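ロボット作業場の公開日、行った人いますか（分解実演について）
カテゴリ：見学・イベント ＞ 工場・研究所
投稿日 07/03/2025　閲覧 357

レイシー・ヘイワース

ヘルヴポートのミケッティ社が、十月に作業場を一般公開するそうです。案内に「ロボットアームによる使用済みパソコンの分解作業を間近でご覧いただけます」とあり、勢いで家族三人分を申し込んでしまいました。申し込んだあとで案内を読み直したら、所要時間、持ち物、何がどこまで見られるのか、どれも書いてありません。書いてあるのは社長のあいさつと、駐車場が狭いということだけです。駐車場については三回書いてあります。

そこで、前回の公開に行った方に教えていただきたいです。

まず、10歳の息子が退屈しないかどうか。息子はロボットと聞いて、走ったり跳んだりするものを想像しています。私が「たぶんネジを外すほうだと思う」と言ったら、しばらく黙っていました。

次に、見学者が質問してもいい雰囲気なのか。夫は質問が長い人で、質問の途中で自分の意見になり、最後は疑問形にもならずに終わります。止めるべきタイミングがあれば知りたいです。

それから、うちに古いデスクトップが一台眠っているのですが、当日持っていったら分解してもらえたりするんでしょうか。案内には何も書いていません。電話で聞こうとしたら、駐車場についての自動音声が流れて切れました。

よろしくお願いします。

デニス・ホロックス

行ったことはありませんが、お答えします。

ロボットというのは基本的に同じ動作の繰り返しですので、十分も見れば全部見たことになります。お子さんは飽きると思います。うちの孫は水族館でも飽きました。

古いパソコンは自分で開けるのがいちばんです。横の板を外せば中が見えます。ドライバー一本でできることを見るために電車に乗る必要があるのか、そこをまずご家族で話し合ってみてはいかがでしょうか。

駐車場は狭いと思います。

レイシー・ヘイワース（補足）

ホロックスさん、ありがとうございます。車で行く予定です。

ドロシー・キャテラル

前回行きました。わかる範囲で書きます。

受付は建物の裏側です。正面の立派なガラス扉は開きません。前回は正面で待っていた人の列ができていて、列があるから正しいのだろうと思ってまた人が並ぶ、という現象が起きていました。左に回ってください。ゴミ置き場の横の、あまり入りたくない感じの扉が入口です。

中では班に分かれます。私は7班でした。最初に会議室で映像を見せられます。会社の歩みと、ロボットのいる未来の食卓みたいな内容で、食卓に分解ロボットが何の用なのかは説明がありませんでした。音楽だけはやたらに壮大です。この部分は遅刻しても損はありません。

そのあと作業場に移って実演です。見学者は床の線の外側から見ます。線から機械までは思ったより近いのですが、背の高い人が前に立つと何も見えません。お子さんは前に出してもらえるので、その点では子連れが有利です。前回は、よその子の保護者のような顔をして一緒に前に出た大人が何人かいました。私もその一人です。

服装は普通で大丈夫です。かかとの高い靴と長いマフラーは受付で注意されていました。飲み物は作業場に持ち込めません。ロッカーはありますが百円玉がいるうえに、戻ってきません。

写真は、前回は実演中だけ可でした。会議室の壁に貼ってある工程表は撮らないでくださいと言われます。言われなければ気づかない工程表だったのですが、言われたので全員しっかり見ていました。

お土産は銀色のペンです。書けません。私のだけかもしれません。

アポリナル・アヤラ

私も前回行きました。受付が裏というのはキャテラルさんの言うとおりで、私は正面で待っていた側の人間です。

ご質問の順に書きます。

息子さんが退屈するかどうか。走って跳ぶものを期待していると、最初のうちはつらいと思います。アームはとにかく慎重です。少し近づいて止まり、向きを直してまた少し近づく。冷蔵庫の奥にあるジャムの瓶を、手前の卵を割らずに取ろうとしている人の動きに似ています。私の隣にいた男の子は「止まってるじゃん」と言いました。説明係のデニス・ブラックバーンさんは「考えてるんだよ」と答えていましたが、あとで大人だけになったときに、あれは設定した速度がただ遅いのだと教えてくれました。人の近くで動かすときは遅くする決まりだそうです。

ただ、何をしようとしているのかがわかると急に面白くなります。ですから行く前に、家で眠っているというそのパソコンの中を息子さんと一緒にのぞいておくのをおすすめします（電源コードは抜いてから）。ホロックスさんの回答の、そこだけは賛成です。メモリがどれで、ハードディスクがどこに入っていて、どの線がどこへ行っているのか。それを知っている子と知らない子では、実演中の声の大きさがまるで違いました。前回いちばん興奮していたのは、前の週に父親のパソコンを勝手に開けて叱られたという女の子で、ブラックバーンさんより先に次の手順を言ってしまい、しまいにはブラックバーンさんのほうがその子の顔を見て説明していました。

分解の何が難しいのかも、知っておくと楽しめます。組み立ての工場なら同じ部品が同じ向きで流れてきますが、使い終わったパソコンは一台ごとに中身が違います。メーカーも年式もばらばらで、途中で持ち主が何か足していたり、ネジが一本だけ別のものに替わっていたり、締まりすぎていたりする。そして線です。電源の線や信号の線が、ちょうど指を入れたいところを横切っています。ブラックバーンさんいわく、硬いものは置いたところにいるが、線は触ると別の場所へ行く、と。これは私の家の延長コードについても言えることなので、深くうなずきました。

私の回では、途中で一度、アームが何もないところをつまみました。つまんで、持ち上げて、何もないものをきちんと箱のほうへ運び、丁寧に置きました。見学者は拍手していいものか迷い、後ろの人が少しだけ拍手しました。ブラックバーンさんは「今のは気にしないでください」と言いましたが、帰り道でみんなが話していたのはその場面のことばかりです。息子さんに見せるなら、うまくいくところよりああいうところのほうが喜ぶかもしれません。狙って見られるものではないのが残念です。

ご主人の質問について。質問の時間は最後にまとめて取ってあります。途中で聞いてもいいのですが、説明係が手元を見ながら答えるので、返事が「はい」か「あとで」になります。前回は最後の時間に、ピアースという会社の名前を何度も出す男性がいて、以前そこに勤めていたことが全員に伝わりました。質問が何だったのかは伝わりませんでした。それでもブラックバーンさんは最後まで聞いて「おっしゃるとおりです」と締めていましたから、ご主人も大丈夫です。止めるとしたら「私の若いころは」が出たあたりでしょうか。

私は一つだけ、人間がやったほうが早くないですかと聞きました。失礼かと思ったのですが、即座に「早いです」と返ってきました。慣れた人がやれば、今のところ比べものにならないそうです。では何のためにやっているのかというと、毎日ずっとそれをやりたい人がなかなか見つからないから、とのこと。私はその答えで、この会社がだいぶ好きになりました。会議室の映像にもそれを入れればいいのにと思います。

古いパソコンの持ち込みは、前回はできませんでした。これは自信を持って言えます。私の前に並んでいた人が、台車で持ってきて断られていたからです。実演に使うものは会社側で用意してあり、引き取りの窓口は別で、コステンという隣の建物でやっているそうです。公開日はそちらが休みでした。台車の人は見学のあいだ、パソコンをロッカーに入れようとして、入らず、結局ずっと横に置いて一緒に見学していました。今年は変わっているかもしれないので、持っていくなら先に確かめてください。電話はたしかに駐車場の話しかしませんが、メールを送ると翌日に返事が来ました。駐車場の話も一行入っていました。

駐車場は44台分です。狭いというほどではないと思うのですが、過去に何かあったのでしょう。開場のころに着けば停められます。

立つ場所の話も少し。機械の正面に人が集まりますが、正面からはパソコンの外側の板しか見えません。筐体は横が開いた状態で置かれるので、開いた側に回ったほうがいいです。それから、作業台の脇に画面があって、アームの手先についたカメラの映像が出ています。最初はネジとリンクばかりで、どこがどこだかわかりません。慣れてくると、基板の緑と、ハードディスクが収まった青い枠が目印になって、アームが今どのあたりに手を伸ばしているのかがつかめます。人の手が横から入ってくることもあって、こちらは腕時計をしたまま、遠慮なくさっと入ってきます。あの速さの差は見ものです。
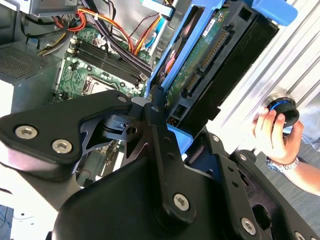

それで、画面と実物のどちらを見るかですが、私は前半に実物、後半に画面を見ました。逆のほうがよかったかもしれません。画面の前は後半になるほど混みます。実物に飽きた大人が流れてくるからで、背の低い息子さんなら先に画面の前を押さえてしまって、そのうち前に出してもらうのが賢いやり方だと思います。

あと、作業場は足元が冷えます。靴下は厚めで。ペンは私のも書けませんでした。

レイシー・ヘイワース（お礼）

キャテラルさん、アヤラさん、詳しくありがとうございます。さっそく昨夜、電源コードを抜いて、家のデスクトップの横の板を外してみました。息子は大喜びで、夫は「私の若いころは」と言い出したので、本番の練習になりました。板はまだ元に戻せていません。

メールで持ち込みについて聞いてみます。返事が来たらここに書きます。

デニス・ホロックス

板は、外した向きのまま少し後ろにずらして、押しながら前へ滑らせると入ることが多いです。うちのはそれで入りました。

公開日、まだ申し込めるでしょうか。孫と二人です。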